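Britby's repair weekend is back, and it's bigger than ever

July 2, 2021

Good news for anyone with a wobbly chair or a jumper full of moth holes! The Britby Mend and Make Weekend returns in August after a year off, and it has taken over the whole of the old Stelwood drill hall this time, upstairs as well as down.
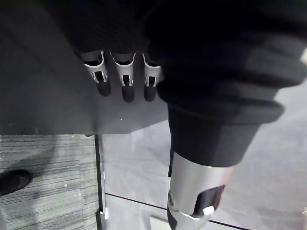
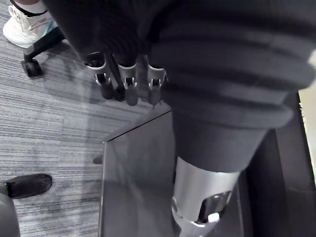
Silver-coloured fingers below a dark covering, seen close up in both pictures.

There will be 47 tables over the two days, and the range is a joy to read through. You can learn to darn a sock, sharpen a pair of shears, put a new zip in an old coat or re-cane a chair seat (bring a cushion for that last one, you'll be on the floor for a good while). The bookbinding corner that was so packed last time has been given a room of its own, with a proper sink next door for the paste brushes.

The big new arrival is a dyeing yard, out at the back where the bins used to be. Plulildale Wool is bringing onion skins, madder and weld, and visitors can put a plain skein in the pot in the morning and pick it up before they go home. Colours are never quite the same twice, and the test skeins hanging in the library window this week run from pale straw to a really glorious rusty orange. Go and have a look if you're passing — they're on the side facing the bus stop.

Families are well looked after too. The upstairs landing will have a patching table for children, with big needles and bright felt, and the old toy swap is back by the stage. Toys should be clean and complete, please, and jigsaws need to have been checked before they come through the door!

Ogura, the little tea shop on Mill Lane, is running the kitchen on both days. Expect cheese scones, a big pot of lentil soup and that sticky ginger cake which sold out before noon on the first day in 2019. They promise to bake a lot more of it.

More than 900 people came to the last one, and the queue for the bicycle stand went right out to the road, so a few things have changed. Bicycle repairs now need a booked slot, and there are 11 of them each day. Everything else is turn up and wait your turn. Electrical items can be looked at as long as they have a plug and you can carry them yourself. Microwaves are the exception and can't be accepted.

Doors open at 10am and close at 4pm on both days. Entry is £3 for adults and free for under-16s, and the money goes towards new window frames for the hall. Parking in Stelwood is always tight in summer, but the number 3 bus stops right outside and there's plenty of room to lock up a bike by the side gate.

Bicycle slots can be booked at the desk in Britby Library, where there's also a sheet for anyone who'd like to run a table. A few spaces are still free in the upstairs room, and the organisers would especially love to hear from someone who can mend umbrellas.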